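Right, robot club update, as a few of you asked how the student project's going 🧵

**1/** Our team is called Qin (long story, lost a vote) and we've got until the end of June to teach our two-armed robot to open a box. Just a box! Harder than you'd think when your fingers are two bits of metal and plastic.

**2/** We tried writing every movement out by hand first. Khurram Jafri did 67 versions of "move left a bit" and then went home for a lie down. So now we show it the job ourselves, over and over, and let it learn from that.

**3/** Target is 100 good goes per task. Nusrat Warraich keeps the spreadsheet and she is STRICT – if you fumble the lid and try again, it goes in the bin. I lost 30 that way in my first week and I'm still a bit sore about it.

**4/** Things I've learned so far: tie your hair back, start from the same place each time, go slower than feels natural. And don't chat while you're doing it (me, guilty).

**5/** Today was my turn at table 5 with the divided organiser box. Lid shut to start, one gripper each side, deep breath.
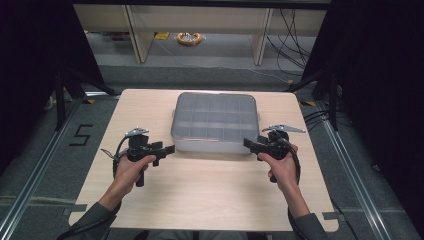
*Grippers in, lid still on. My serious work sleeves.*

**6/** My wrists get tired before my brain does, so we swap over a lot. Tea helps, biscuits help more.

**7/** Next up is getting something small into one particular compartment, which Khurram reckons is easy. He can go first then 😂 Will post how he gets on!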